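Droria Garment Handling Set: README

Version 4 of this file. Last edited July 23, 2019. Read it before you read the data.

What this is

Recordings of a two-armed robot working with everyday clothes on tables: picking up, spreading, folding, and working with hangers. The release holds 913 episodes. Each one has head camera video, joint positions for both arms, gripper opening, and a label file. Nothing has been smoothed, and failed episodes are kept next to the good ones.

We wrote this card after reading a lot of other people's cards. Most of them say the data was collected "in line with relevant safety standards" and "following best practice." We used to write that too. Then a reader asked us which standard, which clause, and who checked, and we had no good answer. The phrase is gone. What follows is what we do, what we don't do, and where we think the usual rules for this kind of work are weaker than they sound.

On safety standards

The published standards for industrial robots were written mainly with factories in mind. They are serious documents and we have read the ones we could get. They ask for a risk assessment of the whole setup: arm, tool, part and surroundings. Buying an arm whose brochure says "collaborative" does not complete that assessment. We have seen plenty of project pages where the brochure is the assessment.

Our own is nine pages long and was done in-house. No outside body has reviewed it. Treat it as a careful opinion. It is in docs/risk.txt, and if you copy it for your own site without changing anything, you have missed the point of having one.

Rules we keep during recording:

Nobody stands inside arm's reach while the motors are live. The operator works from outside that line with a stop button in hand.

The stop button is tested at the start of each session and the test is logged. A session with no logged test is left out of the release. We lost 53 episodes this way and would do it again.

Joint speed is limited in the controller. A limit in the operator's instructions doesn't count.

No children or pets in the room during a session, including sleeping ones.

Cables on the arms are checked before power-on for loops that could catch on the tool or the table. Cable snags are the fault we log most often, and they get almost no space in the guides we have read.

What an episode looks like

Sessions were recorded in furnished rooms with the furniture left in place. We don't use a plain backdrop and we don't clear the shelves. There is a view that a tidy, fixed background is good practice for data of this type because it makes runs easier to compare. It does make them easier to compare. It also gives you a model that has never met a chair. We went the other way, and anyone who wants controlled backgrounds should look elsewhere.
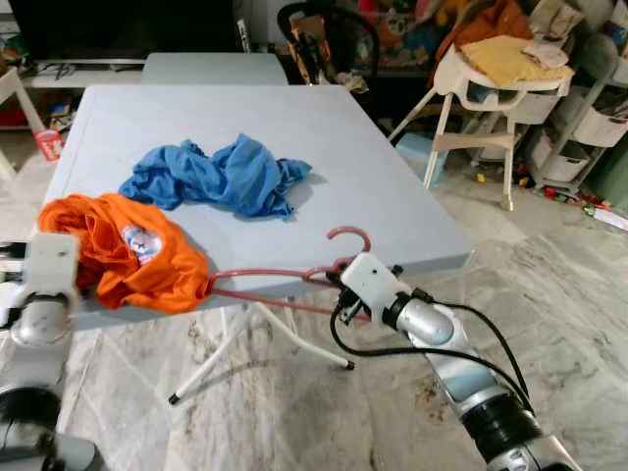 Hanger task, head camera view: pink-red hanger in the right gripper, orange T-shirt at the front left of the table.

Garments start the episode in a heap. We don't lay them flat first and we don't pick them for color contrast with the table. More than one garment may be on the table at once, and the label file names the target. If the arm takes the wrong garment, the episode is marked wrong_target and stays in.

Labels

Every episode has one outcome label: done, partial, failed, wrong_target or stopped. "Done" for hanger episodes means that the garment hangs from the hanger by both shoulders and stays there for five seconds with the hanger held clear of the table. One shoulder is partial. A garment that slides off at four seconds is failed.

We are strict about this because the word "success" has been stretched badly. In an earlier round we let operators mark their own episodes, using the definition above. A second person then marked the same episodes from video without seeing the first label. They disagreed often enough that we threw out the operator labels completely. Since version 3, all outcome labels come from the second marker, and the operator's label is kept in a separate field called op_outcome so you can see the gap for yourself. If a dataset gives you one success rate and doesn't say who decided, ask.

A still image can't give you the outcome. Please don't relabel from thumbnails. Somebody did this with version 2 and published the result.

Splits

Train and test are split by room and by garment. No garment in the test set appears in training. This makes our test numbers look worse than the ones you get from a random split, where the same shirt turns up on both sides. Random splits are common and we think they should stop, or at least be named in the first line of any results table.

Baseline results are in results/baseline.csv. They aren't impressive. The baseline is there to catch loading errors and mistakes in units. It's a poor thing to beat and then write a paper about.

Privacy and household items

Rooms have other things in them: bags, toys, storage bins, furniture. Before release we check the video for faces, mail, screens showing personal content, and names on labels. The check is done by a person, with a second pass by another person on a sample. We don't claim it is perfect. If you find something that should not be there, write to the address in CONTACT and give the episode number. We pull the episode first and discuss it afterward.

Printed graphics on clothing are not blurred. Blurring them would change the texture that a model sees, and we judged the privacy cost to be low. You may disagree. The reasoning is in docs/privacy.txt along with the one objection we received.

Consent from householders is written, covers public release, and can be withdrawn. Withdrawal means removal from the next version. It can't reach copies already downloaded, and the form says so in plain words. Many forms don't.

Hardware wear

Gripper pads are replaced every 2000 grasps. That number is our own habit. We tried 3000 and saw more slipping on thin cloth toward the end, but we didn't run a proper comparison, so please don't cite it as a finding. The field pad_count in each metadata file gives the grasps on the current pads, which lets you check whether wear matters for your use.

Cameras are recalibrated after any knock and at the start of each room. Calibration files are stored per session. An average across sessions is not supplied, and you shouldn't make one.

Known problems

Clock drift between the head camera and the arm logs reaches two video frames in the longest episodes. A correction script is in tools/. It helps and does not fix it.

Most garments are adult tops. Pants are few, and there are no coats at all. Claims about "clothing" in general are not supported by this set.

Hangers are plastic and light. Nothing here tells you how a policy will behave with a heavy one.

Two operators recorded most of the hanger episodes, and their habits show. One of them nearly always starts from the left sleeve. Check that your model has learned something beyond that.

Floors and lighting vary from room to room and were not measured.

Use

Fine: research on cloth handling, teaching, testing your own loaders, arguing with us.

Not fine: using results on this set as evidence that a product is safe in a home. The set contains no contact with people and was recorded under rules that kept people out of reach. It can't speak to that question. Cluvisari, which paid for part of the recording, agreed in writing to this limit and to having no say over the labels or over this card.

Related sets

The Lurkbridge table set uses the same file layout but marks success by operator only. Don't pool the outcome labels. The Salehi loader reads both formats and will pool them silently unless you set strict=1.

Changes

v4: hanger episodes added, pad_count added, card rewritten.
v3: second-marker labels replace operator labels. Splits redone by room and garment.
v2: withdrawn in December. Wrong joint order in the right arm logs. If you still have it, delete it.
v1: internal only.

Corrections to this card are welcome, including to the opinions. Open an issue and quote the line you mean.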